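Travel > Islands > Hurketthorpe > Ferry FAQ

Getting to Hurketthorpe by Ferry: Your Questions

By the Hornovham Crossing blog
July 19, 2025
4 min read

I get a lot of email about the Hurketthorpe boat, mostly the same dozen questions, so I've put my answers in one place. I've lived on the island long enough to have made every mistake on this page at least once (some of them twice!).

Where does the ferry leave from?

Hornovham, from the new pier at the north end of town. Old maps still show the stone pier by the fish market, and people still drive down there and have to back all the way up the hill. Follow the signs for vehicle check-in even if you're on foot, since the passenger door is right next to it.

Which boat will I be on?

Most of the year it's the Achari, which carries 218 passengers and has the good cafe. When she goes in for her yearly overhaul in September we get the Hotik, which is older, smaller and rolls a bit – I love her, but my stomach doesn't.

Do I need to book?

For a car in summer, yes, and as early as you can. Reservations open 14 weeks ahead and the morning sailings go first. Foot passengers can nearly always just turn up and buy a ticket at the window. Bikes ride free but you do have to tell them you've got one.

How long does it take?

An hour and a half on the Achari. Add up to 20 minutes on the Hotik if the wind's from the west.

Can I bring my own food?

Sure, lots of us do. The cafe does hot breakfasts and a decent bowl of soup, but it closes half an hour before we dock and the line gets long. Nothing with a camp stove, obviously.
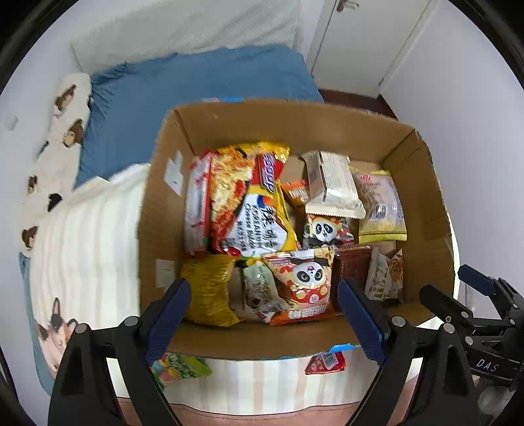 Box of snacks, Korean Cheese Buldak included

Is there a store on the island?

One, up the hill from the harbor, and it's better than you'd expect. Bread comes over on the morning boat, so if the boat's canceled there's no bread. Bring any special diet stuff with you.

What happens if my sailing is canceled?

They'll text you if you gave a cell number when you booked. You get moved to the next boat with space, or your money back. Being moved isn't automatic for cars over the standard length, so if you're towing something, call the office. Don't wait for them to call you.

Can I stay in my car?

No. Everybody goes up to the passenger deck before the ramp lifts. Take your coat and your book with you, because the car deck is locked until we're alongside again. Dogs can come up on a leash or stay in the car, your choice.

Is the boat wheelchair accessible?

The Achari has an elevator from the car deck and a ramp at the passenger door. The Hotik only has stairs, so check which boat is running before you book.

How old is the crossing?

Older than anyone can prove! The parish book at Hornovham has a payment to a boatman in 1528, and I'm happy to go with that. Cars didn't come over until much later, one at a time, on planks laid across an open launch. My neighbors have a photo of it in their hallway and it makes me nervous every time I see it.

Where do I park if I'm leaving the car behind?

The long-stay lot is behind the ticket office. It's pay by the day, and the machine takes cards now. It fills up on regatta weekend, when we get more than 1000 visitors, so come over the night before if you can – the evening boat is quieter anyway and you might see porpoises off the point.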